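Brurora Thin Cable Bundle, Black

Short black cables for desks, benches and tabletops, sold as a mixed bundle. The jacket is round and thin enough to pass through a 3/8 inch grommet hole alongside other leads. Suits a wood desk where you want the wiring to stay out of the way.

Item number: 600-63
Color: black
Sold by: the bundle
Ships from: Enthorpe

The cables come loose in a bag with no ties on them. Lay the bundle on a clear table before you use any of it and find the plugs first. Work from a plug back toward the middle of the bundle. Pulling on a loop from the outside tightens the rest.

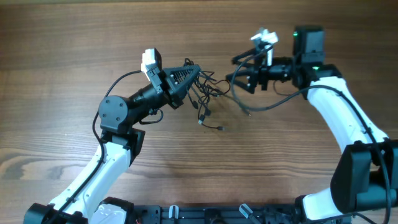

Once one cable is free, set it to the side and go back for the next. Keep the plugs pointing the same way as you lay them out. If a strand will not come, leave it and take a different one. Most of the time it comes free by itself later on.

Connector types vary by bundle. Look at the plug before you push it in. A plug that needs force is in the wrong port or the wrong way around.

Sorting and storing

Sort by connector, then by length. Coil each cable in loops as wide as your hand and close it with one hook-and-loop strap. The Mahlangu strap pack (21 straps, sold separately) fits this cable. Do not use wire twist ties, which can cut into the jacket over time. Do not fold the cable flat or wind it tightly around a charger.

For a drawer, stand the coils on edge. For a wall, hang them from the Stargate cable rail, which takes up to 3 coils per hook. The rail screws into wood or drywall and the screws are in the box. 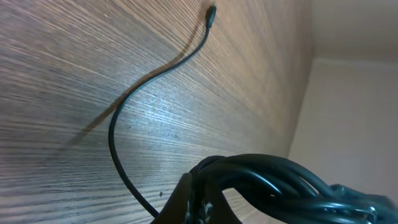

Can I run the cable down the back of a wood panel?
Use adhesive clips and leave a little slack at each end. Wipe the panel with a dry cloth before you stick the clips down, and do not staple through the jacket.

Care

Unplug both ends before cleaning. Wipe the jacket with a cloth that is barely damp and let it dry before plugging in again. Keep solvents and furniture polish off the plugs. Dust in a connector can be blown out with canned air held upright.

Check the jacket now and then where it meets the plug. Stop using a cable if it has split there, if bare wire shows, or if the plug gets hot. Damaged cables should go to electronics recycling with other small electrical items.

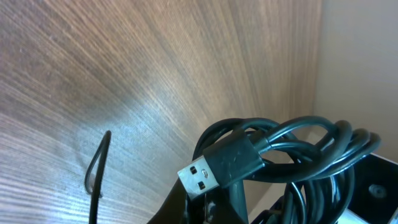

Page last changed: 7/23/22

Returns

Unused bundles can be returned within 63 days. Put everything back in the bag, connectors included, and write the order number on the outside. The cables do not have to be coiled. Straps and clips can be returned only if the pack is sealed.

If a cable is faulty out of the bag, send back that one cable and keep the rest. We replace single cables from stock where we have the same connector and length. Otherwise we refund the bundle.

Large orders

Schools and offices ordering for more than one room should write to Hafþór Sveinbjörnsson at the Enthorpe warehouse. Say which connectors you need and how long the runs are. Large orders can be packed by connector type on request, and this adds 3 working days.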